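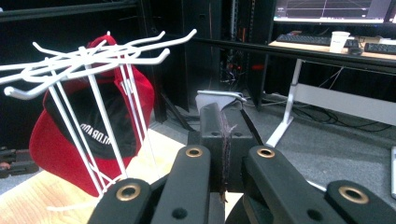 Red cap, white wire rack, gripper in front. Mindton, February 2019.

Can machines do chores yet? Gallery no. 6

Quick one this time, I have a train to catch. Wafula Mohamedi and I keep going back and forth on whether any machine is ready for the dull jobs, the ones in a shop before opening or in your hallway on a Sunday. Folding gets all the press. I wanted hats.

Hats are mean. A cap is soft in the crown and stiff in the brim, and hanging it up means finding an edge, turning it the right way and getting it over something thin. A kid of 4 does it without looking. Caps also sit any old way on a rack, and this one shows its black lining with white lettering on it, part of which you can read: ALDRAD. Try telling software which end is the front.

Then the rack. Thin white rods, curved arms going off in all directions. Depth sensors tend to hate thin stuff. Shiny too, sometimes. Wafula says pick a better rack. I say people already own the rack they own.

Fingers on this gripper are black links with brass-colored grommets at the ends. Good grip on a box, I would think. On a loose cap brim, not so sure. Shabani Mugo (shop fitter, Vovunmont, has put out more hats than I ever will) looked at the picture and asked who straightens them after. Fair question. Hanging is half the chore, the other half is making it look like somebody cared.

My scorecard, totally unscientific, out of 7:
Boxes onto shelves: 6
Towels: 4, if you've got all day
Hats on a wire rack: no number yet, ask me in November

Shabani gives all of it less. Says a decent Saturday person does a whole wall of caps in nearly 7 minutes and sweeps up too. Wafula thinks shops will get there befor homes do, same rack every day, same stock, lights always on. I go with Wafula on that one. My own hallway has four kinds of hook and a dog leash on most of them.

Next gallery is dishes, probaly. If you run a shop and have a chore you would gladly hand over, write and tell me wich one. Small shops especialy.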